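Right, several of you asked how the little coffee counter is going, so I'm putting it all in one thread with a cup of tea beside me. It may ramble a bit, sorry in advance!

Quick recap for anyone new. We opened the corner in Dimbridge last September with one grinder, a secondhand machine and a counter I'd fallen in love with long before I could afford it. Marble, dark, with pale veins running all through it. It shows every crumb and I would still buy it again tomorrow.

What I didn't expect to enjoy is the laying up. The hour before the door opens, radio on low, everything put where your hand will want it later. I used to rush it and then spend the whole morning hunting for lids, muttering.

Napkins first, always. I fold mine on the diagonal, then hold the fold down flat with one hand while the other sorts out the corner. A paper napkin won't keep a crease if you're timid with it - you have to lean on it a bit. My first batch sprang open like little tents all over the trays.

We got through 3754 napkins between Christmas and Easter, which I only know because I did the Worholm order myself and nearly fell off the chair. They come in boxes of 2000, so if anyone has a clever place to keep the second box, I'm all ears. Mine is currently under the coats.

Then the cups. The black cups and saucers from Boonyarit are my favourite thing in the whole place. Cream inside, glossy black outside, and the coffee looks so handsome in them! They do hold on to fingerprints, so I keep a cloth within reach and give each one a last wipe before it goes out.

Saucer down first, then the cup, handle to the right, two sugars alongside. I know plenty of people are left-handed (my own mother is, and she tells me every time she visits) but you have to pick a side and stick to it or the trays look muddled.

Folding and laying up on the counter:
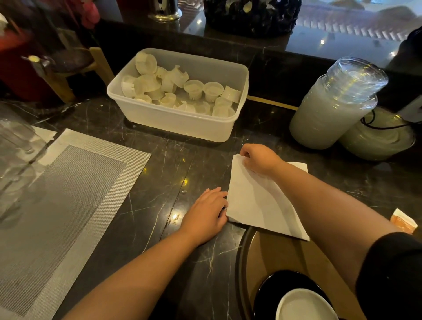
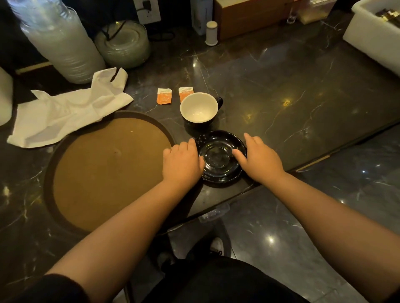

Somebody asked last time why I bother with proper cups when takeaway would be so much less washing up. I do keep the plastic ones for iced drinks and for people running for the bus. But if you're stopping for ten minutes you deserve a saucer, I think. It slows you down in a nice way, and you've somewhere to put your spoon.

Trays I'm still undecided about. The round ones are lovely to carry but they take up so much counter, and by eleven I'm balancing things on top of other things. Tuviden do a smaller one that I keep looking at and then closing the tab. If you've got one, does it mark? Mine pick up rings no matter how quickly I wipe them.

Anyway, the kettle's gone again and I've a stack of napkins to get through before tomorrow. Do send me your folding methods, I'd love to try a few. Someone mentioned a pocket one for the teaspoon and I've been thinking about it all day.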